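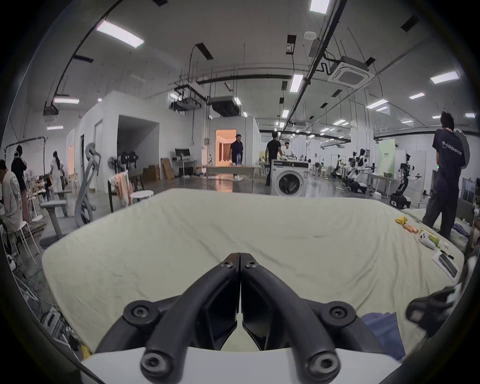 Page last changed: Wednesday, 4:40 p.m.

Progress report to the Stodier Fund: "Letters from Gradville," an oral history and memoir in one volume

The manuscript stands at 362 pages. I would not call it finished, whatever the last report said. Delphine Greenberg has delivered every chapter except the one on her grandmother's years in Nadar, and I have been promised that one before.

We transcribed 140 letters. Two readers went through them and disagreed on the dates of so many that I no longer trust the order of chapter four. The family says the order is right. The family also said there were no more letters, and then a second box came.
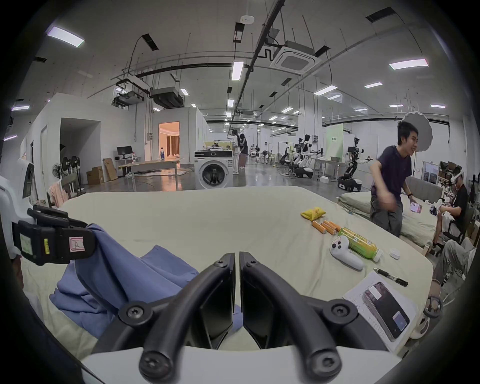 Spending to date is $3,563, mostly translation. The printer quoted for 600 copies. I doubt we can sell that many, and the Flallulora bookshop's offer to take half of them is not in writing.

The working title stays until someone likes another one better. I ask that the next payment wait until the Nadar chapter is in hand. The draft we have can go to your reader in October, with chapter four marked as unsettled.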